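Skokby opens its tinkering room to all ages this summer

2019-06-05 — For immediate release

I've been itching to share this one! Skokby, the little craft and repair workshop I run, is opening a drop-in tinkering room, and you're all invited. Children, grandparents, people who've never held a screwdriver — come along.

We spent most of May painting walls and arguing over shelves (I lost, and the shelves are very high). The room is paid for by a grant of £900 from the Fundura small projects fund, plus a very good cake sale.

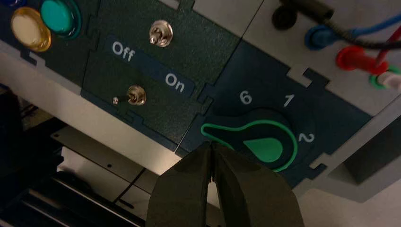

Toggle switches, with Off and On marked on the label.

Sessions last 2 hours and there are 17 places at each, so please book if you're coming as a family. Under-tens need a grown-up with them, and the grown-up has to join in!

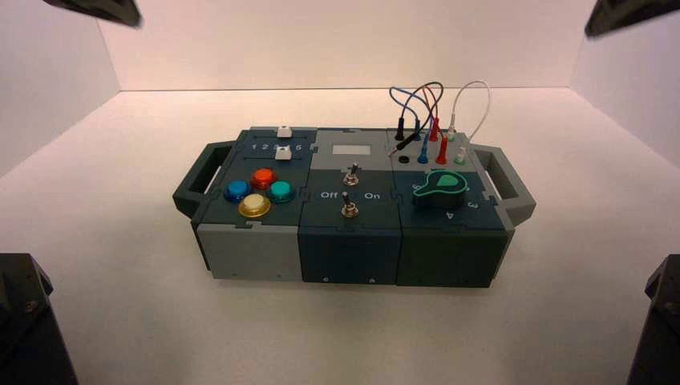
We'll have sewing, simple woodwork and a mending table for lamps, toys and anything else that's sulking at the back of your cupboard. Chang, the café next door, is doing soup and a roll for £3 if you show your booking slip, and I can vouch for the lentil.
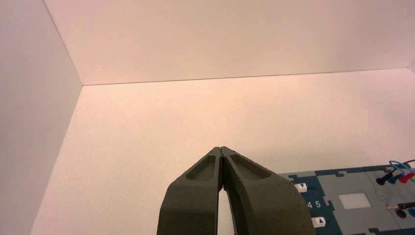 Two dark green fingers, nearly touching at the tips.

Oruvia, the fabric shop up the hill, has given us a mountain of offcuts, so bring a bag and help yourself.
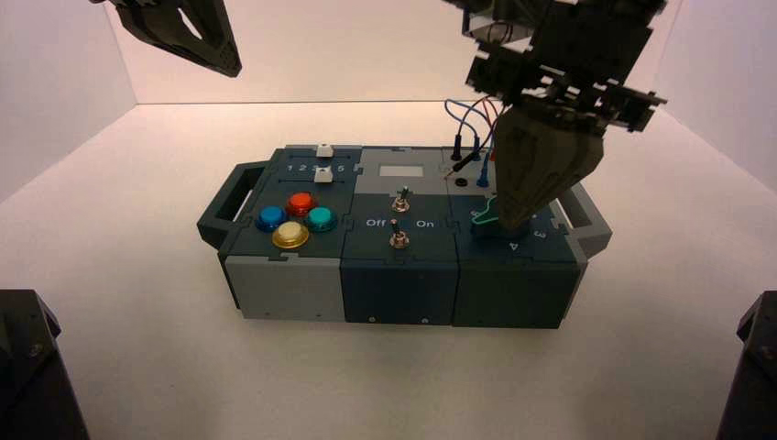
Parking is tight, I'm afraid, but the bus stops right outside and there's a rail for bikes. The door is step-free and the kettle is nearly always on. To book a place, or to come and have a nose round before we open, ring the workshop or pop in and ask at the counter.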